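Bresto Damp-Check Wall Paint, 5 litre
Sold by Nornport Decorating Supplies
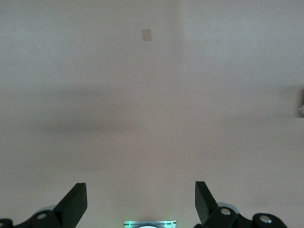 We stock this paint because people ask for it. Whether you need it is another question, and we would sooner you read this page before putting a tub in your basket.

Bresto calls it a paint for "problem walls". In plain terms it is a matt water-based emulsion with a mould inhibitor mixed in, and it costs a good deal more than ordinary emulsion. The inhibitor slows down the black speckling you get in bathrooms, behind wardrobes and on the cold side of a bay window. It will not dry out a wall. If the tin seems to promise that, read it again slowly.

What it is good for
Kitchens, bathrooms and box rooms where the trouble is steam and poor airing. It goes on well, covers most pale colours in two coats and can be wiped down with a damp cloth once it has had a fortnight to harden.

What it is no good for
Leaking gutters, bridged cavities, rising damp, a slipped tile, a shower tray that has lost its seal. Paint over any of those and you will be buying more paint. Fresh plaster is out too, unless you have given it a mist coat and let that dry properly.

Specification
Size: 5 litres
Finish: matt
Colours: Chalk, Oat, Shell, Pale Clay
Coverage: up to 71 square metres per tub, one coat, says the maker
Touch dry: 2 hours
Recoat: 8 hours
Clean up: warm water and washing-up liquid
Order code: NP-37

A word on that coverage figure. It may be true on smooth sealed board with a careful hand and a short-pile roller. On old plaster, or anything that has been papered and stripped, we would plan on a lot less. Measure the wall, take off the doors and windows, double it for two coats, and then be gloomy about the answer.

Colours
The colour cards are printed, so treat them as a hint. Shell looks pinker by lamplight than it does in the morning, and Pale Clay goes rather grey in a north-facing room. Buy the 100 ml tester and try it in two places, one near the window and one well away from it. Do not try to match a wall you painted years ago, even with the same colour name. Bresto changed the base in July and the new Oat is a shade cooler than the old one.

Before you start
Kill any mould first with a proper fungicidal wash. The paint is not a wash, whatever you may have read. Leave it overnight, rinse, let the wall dry, then fill and sand. Old sticky tape and blobs of putty should come off before you paint, along with whatever they have left behind.

How it compares
The Maluleke Bathroom Matt costs less and has a similar inhibitor in it. Our own Ambros Riedl did half his back bedroom in each and could not tell you now which half is which. The Bresto is a little nicer to roll and spatters less on ceilings. Wallon do a version that claims to last twice as long, and we stopped stocking it when they could not tell us twice as long as what.

Delivery and returns
Sent by carrier, two to four working days. Unopened tubs can come back within 30 days with the receipt. Testers cannot be returned, and nor can anything that has been tinted to order.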